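Notes from the kitchen end of the house

I have been thinking about benches this month. Kitchen benches, I mean, and how much of my life gets spent leaning on one.
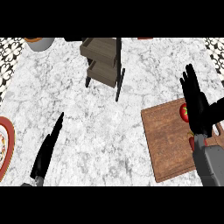 My mum's was orange. It had a metal strip along the front that collected flour, and if you ran a butter knife down it you could get out a fair bit of last year's Christmas baking. She rolled scones straight onto it, no board, and I still think they were better scones than mine, though she'd have told you it was the cold hands.

Anyway, a few of you wrote in after the last newsletter asking about pastry in warm weather, and whether you really need a stone slab for it. Short answer, no. Longer answer, it's lovely if you've got one, but I made pastry for years on a laminex bench in a rental in Amidbridge where the kitchen faced west and the butter gave up by lunchtime. What I did (and still do) was fill a roasting tray with ice, sit it on the bench for ten minutes, wipe the bench down well and then work fast. If the dough starts to go shiny, stop. Put it back in the fridge and have a cuppa. You haven't ruined it!

Inmaculada Nieto came to our pastry night in August and she does it differently again. She grates the butter frozen, tosses it through the flour with a fork and hardly touches it after that. I was a bit doubtful – it looked like a bowl of gravel – but her empanadas were gone before I'd found the serviettes. She rests the dough for 2 hours, which is longer than I've ever had the patience for, and I've been trying it since. Mine shrinks less in the tin now, so she's right and I've told her so.

While I'm on it, a word about cleaning. If your bench is marble, please keep the lemon and vinegar off it. I left half a lemon face down on a friend's once, went off to watch the cricket, and there is a dull ring there to this day. She puts the fruit bowl over it when I visit, which I choose to take as kindness. Warm water, a drop of dish soap, a soft cloth, then dry it properly. Put a board down for anything sour, and for beetroot as well.

Now, the swap shelf. We've got 37 tart tins on it, which is a ridiculous number, and only three of them have loose bottoms. If you borrowed one of the fluted ones from the Tirkberg class, could you have a look in your cupboard? I'm also after a decent rolling pin, the plain sort without handles. Mine has gone missing and I suspect it went home in somebody's basket after the quince day.

Next time I'll write up the quince paste, including the batch that caught on the bottom. Bring jars if you're coming along, and lids that fit them.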